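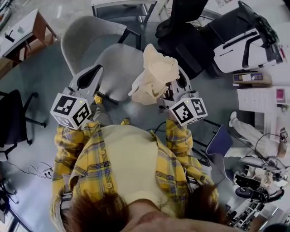
Keltine club meets at the back of the Curkerness building, and by four the floor is all cables. Seventeen students, one goal – get a robot named Loleck to tidy a room before the May contest. First they have to show it how. So, grippers in both hands, a marker cube at each wrist, a crumpled beige cloth in the right jaw, an office chair waiting. Again. Then again. The target is 900 demos, and teh list is long.

"Slower," says Jae-hoon Jang, who runs the sessions. "Loleck copies your bad habits too."

Chairs today. Shelves next – if the batteries hold out. Pizza at seven, maybe.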